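Visit report: Tovarance software open day, Carroll site
4/27/19

Members of the user group attended the open day held by Tovarance at its Carroll site. The visit was arranged by Kaiwen Jia on behalf of the group and concerned the next release of Jostico, the operating system used on the company's tablets.
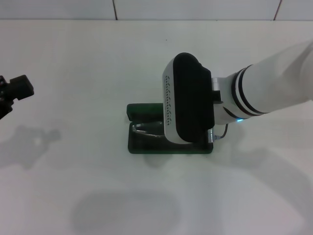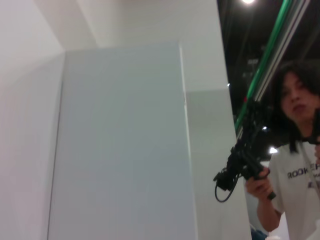

The morning session dealt with storage. Owners of the smaller tablets have complained since February that updates fail when the internal memory is nearly full. Tovarance confirmed that the new release will download updates to a memory card where one is fitted, and will ask the user before removing any old files. Apps themselves must remain on the internal memory. Members asked whether this rule would be relaxed and were told that no decision had been made.

A demonstration of Diron, the backup program supplied with Jostico, followed. A library of 3000 photographs was copied from one tablet to another over the office network. The program now keeps two earlier versions of each document, and these can be restored from the settings menu without a separate download. Members found the menu wording unclear in places, particularly the difference between "restore" and "reset", and this was noted by the staff present.

The afternoon was given over to questions. Support for the oldest tablets will continue for two years after the new release, with security updates only. The company would not give a release date. Printed copies of the installation guide were handed out, and members who did not receive one may apply to the group's office.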